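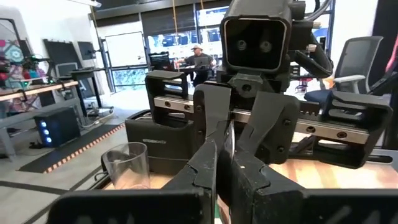 Fingers closed, seen from the wrist. The scratches and small chips are on both of them.

Filed under: Bench reviews > Grippers and end effectors

Killitz two-finger parallel gripper, reviewed after 3,000 cycles

Score: 7 out of 10
Tested by Arūnas Butkienė

I have used the Killitz gripper since the spring, first on the test stand and then on the arm at our workshop. My colleague Ritva Väisänen uses the older Clukach model on the second arm, so we could compare them with the same objects and the same program. We paid for both of them and the makers did not see this text before.

What I like first is the rail. The plates for the fingers travel on a metal linear rail, and after 3,000 open and close cycles I cannot feel any play when I push the fingers by hand. With the Clukach I could feel it already after 700. The Killitz is also quieter, but it is a little slower to close and for sorting work you will notice this.

The fingers are the weaker part. They are made in a matte black material and it marks very easily. Most of my scratches came in the first two weeks, when I was still teaching the table height and I touched the wood too often. The marks did not change the grip on cups or small boxes. On thin things, for example a cable or a plastic card, I had to raise the force one step in June to get the same result as in the beginning. A spare pair is not expensive, but we waited long for the delivery.

Thin plastic cups are my usual test, because they show quickly if the force control is good or bad. At the lowest setting the Killitz lifted the cup without bending the rim in almost every try. The second lowest setting already makes a small dent. I would like to have one more step between these two, and Ritva says the same for the Clukach, where the problem is bigger.

We put a camera module with two lenses above the fingers, looking down past the plates. The mount is from Pomelano and it was easy to fit. Please think about the cable before you tighten everything. My first loop was too short and it pulled at the connector each time the wrist turned, so I made it longer and now it is fine. The view of the fingertips is good. The gripper body covers the lowest part of the picture and you cannot avoid it with this mount.

The controller software is from Kerslake. It works, but the manual is poor and the English in it is worse than mine. Valtteri Hakala wrote a short start-up script for us and after that I did not open the manual again.

The price was 885 euros with one pair of fingers. For a small workshop I think it is fair. If you need speed, look for another one. If you need to hold soft things many times a day, I can recommend it. I will write again when it reaches the next service interval.

Related reviews
Clukach parallel gripper: long test by Ritva Väisänen
Pomelano wrist camera mount, first look
Kerslake controller after the update
Which finger pads for glass and thin plastic?

Contact the bench | Send us a correction | Back to top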